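Brundus Community Help
Kitchens and Shared Facilities > Food Storage > Question 193

Open bottles of amber liquid left in a shared kitchen: identification, closure and storage

Asked by: Lev Romaniuk, Facilities Office, Tenalbridge Residence
Posted: 2022-04-24
Status: Answered

The Facilities Office of Tenalbridge Residence is responsible for a shared kitchen used by residents of two floors. During the spring clearance of the cupboards and counters we are asked to decide, for every opened container, whether it is to be returned to the shelf, moved to the shared supplies cupboard, or discarded. For dry goods the existing house rules are sufficient. For liquids they are not, and the present request concerns clear bottles in particular.

The difficulty arises where a clear bottle has no cap on it and carries no name or date that the office can make use of. The contents are amber. Staff have assumed cooking oil, and one resident has suggested cold tea. A second resident was confident that it was cider vinegar. The level in the bottle is high, close to the collar below the neck, so the quantity to be thrown out would be considerable if discarding were the correct course.
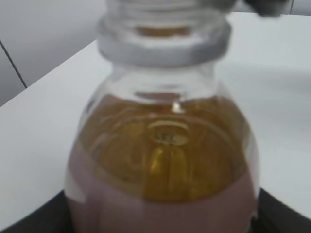 The current rule, adopted last October, reads in full: "Opened food must be closed, marked and put away." It says nothing of what is to be done when the person who opened the item did none of these. Our staff have so far applied it in different ways on different days, and the office has received two written complaints, one from a resident whose oil was thrown away and one from a resident who objected that somebody's oil had not been.

Guidance is requested on the following points:

1. May staff determine the contents of an unmarked bottle by smell, or should an unmarked bottle be discarded without examination?
2. If the contents are cooking oil, for how long may the bottle stand without a cap before it should be considered unfit for shared use?
3. Is a replacement cap from another bottle acceptable?
4. Where should such bottles be kept once they have been closed and marked? The cupboard available is above the stove.

The kitchen does not have a lockable store. The refrigerator is shared and is usually full. Residents are notified of clearances by a sheet on the kitchen door.

Supplementary note from the asker: a reader has inquired by message whether the bottles are purchased by the residence. They are not. All food and drink is bought by the residents.

Answers (3)

Answer 1
Posted by: hallwarden_north
Marked as accepted by the asker

The points are taken in the order in which they were raised.

Examination of contents. Color is a poor guide. Several vegetable oils, strong tea, apple juice, cider vinegar, thin syrup and certain cleaning products all fall within the same range of amber and golden brown, and the shade seen through a curved wall varies a good deal with the depth of the liquid and the light behind it. Staff in our building are instructed to tilt the bottle gently and observe how the liquid moves against the wall. Oil will cling and run back slowly. Tea and vinegar will not. If the movement is consistent with oil, the bottle may then be held at a distance and the air above the neck waved toward the nose. It should never be sniffed directly, and under no circumstances should it be tasted. Where any doubt remains after these two steps, the item is treated as unidentified and is removed from the kitchen.

An additional precaution applies if cleaning products are decanted anywhere in the building. We prohibited this outright. Before the prohibition, floor cleaner was regularly kept in drink bottles, and for as long as that continued every unmarked bottle had to be treated as a cleaning product.

Time without a cap. Oil does not spoil overnight. Exposure to air, warmth and light turns it rancid gradually, and the change is apparent in the smell, which becomes stale and resembles putty or old crayons. A bottle left open during the cooking of a meal needs nothing beyond having its cap put back. The greater concern in a shared kitchen is what may have fallen in, and an open neck on a busy counter will collect dust, crumbs and insects. Our rule is that a bottle found open at the evening check is closed and marked with the date. If it is found open again at the following evening's check, it is withdrawn from shared use. The owner may still claim it for private use.

The working period adopted in our building for unclaimed items is 4 days from the date written on the tape. This is an administrative period, intended to give residents who are away a reasonable chance to respond, and should not be read as a statement about food safety.

Replacement caps. Acceptable if clean, dry and of the same thread. A cap that sits crooked on the threads or spins without tightening should not be used. The thread and the collar should be wiped with a dry paper towel before the cap is fitted, as oil on the threads works its way out and leaves a ring on the shelf. We keep a small jar of washed caps in a drawer for this purpose. Foil or plastic film held with a rubber band may be used until the morning but should not be regarded as a closure.

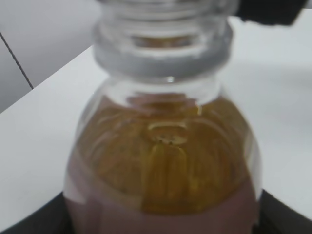
Storage. The cupboard above the stove is the least suitable location in most kitchens, despite being the one in which oil is most often found. It is warm, and a person reaching up for a full bottle does so over lit burners. A lower cupboard away from the stove, the oven and any sunny window is to be preferred. If no other cupboard can be released, an opaque box with a lid on the counter farthest from the stove will serve. Refrigeration is unnecessary for ordinary cooking oils. Some turn cloudy or thicken in the cold, and residents then report them as spoiled.

A shallow tray beneath the bottles is recommended. Ours are plain baking trays, lined with paper that is changed at each clearance.

Marking. Masking tape is adequate. The tape should be placed high on the body, where the contents do not run over it when the bottle is poured, and should show the room number, the contents in one word and the date of opening. Writing on the cap alone is insufficient, caps being exchanged between bottles more often than residents would expect.

Disposal. Oil must not be poured into the sink. Small quantities may be absorbed with paper towels or used cat litter and placed in the general trash. Larger quantities should remain in a closed container and be taken to whichever collection point your municipality provides. Liquids positively identified as tea or vinegar may go down the drain with running water. An unidentified liquid should be closed, marked "unknown" and passed to the person who handles chemical waste for the building.

With regard to the two complaints, it is suggested that the house rule be reworded so that the duty of staff is stated separately from the duty of residents. The wording used in our building is offered below and may be copied without acknowledgment.

"Residents shall close, mark and put away all opened food and drink after use. Staff who find an opened item unclosed shall close it, mark it with the date and place it on the holding shelf. Items not claimed from the holding shelf by the end of the stated period shall be discarded. Staff are not required to identify any liquid and may discard an unidentified liquid at once."

The last sentence was added at the request of cleaning staff and has been of considerable use.

Comments on Answer 1

Lev Romaniuk: The office is grateful for a full reply. The wording will be placed before the residents' meeting with one amendment, namely that the holding shelf be inspected by the office and not by the cleaning staff, whose shift ends at 20 minutes past noon. A lower cupboard beside the refrigerator is being emptied.

pantry_desk: Please consider whether the cupboard beside the refrigerator is warm at the back. In our kitchen the outlet air from the appliance made that side unsuitable, and the oils were moved again.

Lev Romaniuk: Noted with thanks. A thermometer will be left there over the weekend.

Answer 2
Posted by: pantry_desk

In agreement with the answer above on storage and disposal. A different view is taken on identification.

It is our practice that no member of staff smells, tilts or otherwise examines anything. An unmarked bottle is photographed, the photograph is placed on the residents' notice page, and the bottle is discarded if no claim is received. We use Hladun for the notice page because the residence already pays for it, but a printed sheet would do the same work. The number of claims is low. Residents whose items are shown tend to mark the next one.

We would also recommend giving each room a supply of labels at the start of the term. Ours are the Narnari removable type, issued in sheets of 20, and each room receives one sheet. Tape from a roll is cheaper, though the roll has to be replaced frequently as it does not stay in the kitchen.

On the question of a bottle that already has a colored lower part or a wrap around the body: place the label on the clear section above, where it can be read against the contents. Marker written directly on a dark or tinted section is very hard to make out inside a cupboard. Marker on a greasy bottle will not hold at all, so the surface should first be washed with dish soap and dried.

Answer 3
Posted by: k_third_floor

we just throw it out if theres no lid. oil is cheap. if its someones they will buy a new one and put the lid on next time

Comment from the moderator: Contributors are reminded that answers should address the points raised in the question. The answer has been left in place as it describes a practice in use. Readers should note that discarding residents' property without notice may conflict with the terms of their housing agreement, and the agreement should be consulted before such a practice is adopted.

Related questions

Mold on a wooden spoon rack in a shared kitchen
Who is responsible for the cleaning of a communal toaster
Sticky residue on cupboard shelves beneath oil and syrup bottles
Suitable wording for a clearance notice to residents

Further answers to this question may be submitted by registered members. Replies that recommend tasting an unidentified substance will be removed.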